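Oltholm library will stay open in the evening from 13th October

By Filipa Antunes

The public library in Oltholm will have longer opening hours this autumn. On four evenings of the week the doors will stay open until ten, and the study hall on the upper floor can be used until half past nine. Until now the building has closed at six, and many people who work in the daytime could not use it at all.

The decision was made by the town council in August, after a petition with 1,417 signatures. Oltholm is a small town, so this is a large number, and the council took up the matter at its first meeting after the summer break.

"I came here as an adult and I learned the language from library books," says Marta Lobo, who started the petition. "But I had to run from my job to arrive before six. Sometimes I had five minutes to choose. I don't want other people to read like this."

The petition began with students of the evening school on Kevuva Street. They share small apartments and do not have a quiet place for homework. Later it was also signed by parents, by nurses from the clinic and by many pensioners, who said that the reading room is too full in the afternoon.

The upper floor was painted during the summer and the old desks were replaced with white tables. There is also a new carpet on the stairs, and the heating, which was a problem every winter, has been repaired. 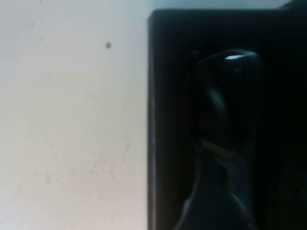
What will change for readers

The ground floor, with the newspapers and the children's books, keeps its old hours. Only the upper floor and the loan desk will work in the evening. Books can be returned at any hour through the slot beside the main door, as before.

A library card is needed to enter the study hall after six. The card is free for everybody who lives in Oltholm. Visitors from Jarklow can also get one, but they must bring a letter with their address - a bill is enough. Children under twelve must come with an adult.

Places in the study hall cannot be reserved. The library tried reservations two years ago, and many seats stayed without a reader because people booked and did not come. Food is not allowed, but water in a closed bottle is fine. Phone calls should be made on the stairs.

The library has also bought almost 600 new books. Most of them are textbooks for nursing, bookkeeping and languages, which were the subjects most often asked for. Another 400 books came as a gift from the school in Jarklow that closed last year. These still have to be entered in the catalog, and they will go on the shelves little by little during the winter.
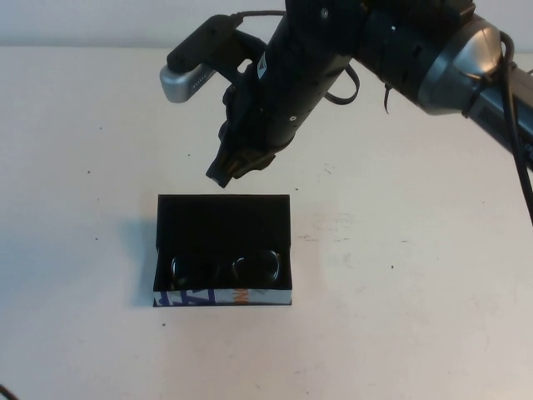
White tabletop, Oltholm. Photo: Filipa Antunes

The longer hours are for now a trial until the end of spring. The council will then look at how many readers came in the evening and decide if it can pay for another year. Two librarians will share the late shifts, and one more person is wanted for the loan desk. Applications can be left at the library.

There is one question which is still open, and it is the bus. The last bus to Jarklow leaves the square at twenty past nine, so readers from there will have to leave the hall a little early. The council has asked the bus company for a later departure - an answer is expected before the winter timetable is printed.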